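3.2 Talking before writing

We had expected the quieter writers to need more time at the desk, and so the first plan at Stastbridge gave every class a long, silent drafting block. By March it was plain to both teachers that the children were stuck well before they ever picked up a pencil. Nawal Cherkaoui suggested, very sensibly we thought, that each pair tell their piece aloud to one another first, with the listener free to ask whatever they liked (and they did like!). Samir and Kamel describe something similar with older learners, although their pairs were chosen by the teacher and ours chose themselves. A set of familiar objects was kept on hand as conversation starters.

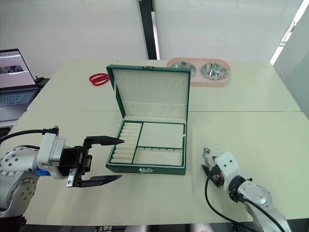
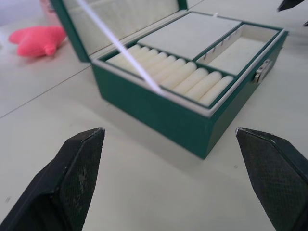

Figure 2. Two views of an open green jewellery box with a pale lining.

The Thursday groups took to the talk with real warmth, and we were delighted to find drafts of about 200 words coming from children who had earlier favoured a line or two. Spelling was left alone until the second draft, a decision Manaia Trevaskis defended cheerfully to more than one worried parent. We return in Section 4 to the 11 pairs who asked to swap partners partway through, and to what their teachers made of it.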